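Print | E-mail this page
Reading time: 4 min

Bench notebook, February 2020

Saturday, so the phones room is quiet and I finally have both chargers to myself. Picking up where I stopped on the Gridel battery question. Jacqueline, if you read this before Monday, skip to the part about the screen, the rest is me arguing with a spreadsheet.

The complaint was that the Gridel drops from the high thirties to the teens in a few minutes and then sits there forever. I had blamed the gauge. Still do, mostly, but it's messier than I wrote last time.

What I did today: full charge on the Carnow brick, phone off, then left alone for an hour. Powered on, airplane mode, brightness at half, same looped video as before (the one with the boats, I am so tired of the boats). The external load is set to take 1,000 mA once the video player is up, same as the last run. Logged with the Shetty build of the logger, not the old one. The old one skips samples when the screen dims and I wasted most of a week on that in the fall.

Rated capacity on the label is 3,425 mAh. First run came in a bit under, which is fine for a cell that's had 200 cycles put on it. Second run was lower than the first by more than I like, but the room had cooled off by then and I didn't write down the temperature at the start. Dumb. Thermometer is now taped to the shelf so I have no excuse.

The drop does show up in both runs! Same place on the curve, give or take. Voltage at the terminals is smooth straight through it, no step, no wiggle, and only the percentage jumps. So the cell isn't doing anything strange there. The phone just changes its mind. My guess is it's still using the curve from the early cells and these are from the newer batch with a flatter middle. I'd like to see the table in the firmware before I say that out loud to anyone upstairs.

Tried the reset trick from the forum too (drain to zero, hold power and volume down, charge without touching it). No change that I can see. People swear by it, and maybe on the older model it does something.

Screen stuff, for Jacqueline: you were right about the brightness slider. Half on the Gridel is not half on the Nella, not even close, so every side by side we did in January is comparing a bright phone with a dim one. I set both with the light meter this time and the Nella lost most of its lead. It's still ahead. But the chart on the wall needs to come down, or at least get a big note on it before somebody takes a picture and puts it in a slide.

Also the Nella's auto brightness turned itself back on after the update. Twice. I have now put it in the checklist as step 13, right before "start log", and I'm going to read the checklist this time instead of doing it from memory.

Refresh rate: left at 60 for everything today. I know the point of the thing is the faster screen and we'll have to do it sometime, but I want one clean number first. Mixing that in now would be a mess.

Charging side. The Carnow brick gets the Gridel to half pretty fast and then slows way down, earlier than I expected. The cable that came in the box and the longer black one from the drawer behave differently. The black one holds the charger at the lower voltage the whole time. I've put red tape on it. Please don't use the red tape cable for anything that gets written down!

Things I still need:
- the two unopened cells from the newer batch, for a run on a fresh one
- firmware table, or someone who'll read it to me
- a repeat of run two with the temperature written down
- a different video

If the fresh cell shows the same jump at the same spot, then I'm calling it the gauge and writing it up. If it doesn't, then wear has something to do with it and I'm back to the start, more or less. They want an answer before the April build gets locked, so there's time for a few more weekends but not a lot.

Logs are on the shared drive in the usual folder, named by run. Run one has a gap near the start where I bumped the USB hub. It's before the load comes on so it doesn't touch the capacity number.

We use cookies to remember your settings. By continuing to read you accept them. OK

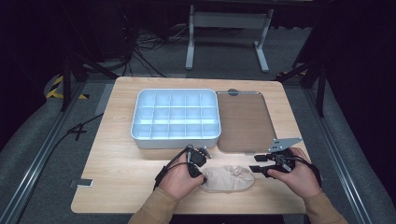
Posted by: Jacqueline's bench neighbor | Filed under: Phones, Batteries

Added later, same day: repeated run two after all. Temperature written down at both ends. It came out closer to run one, so the cold room probably was most of it. The jump is still there. Left the Nella charging on the far shelf, please don't unplug it.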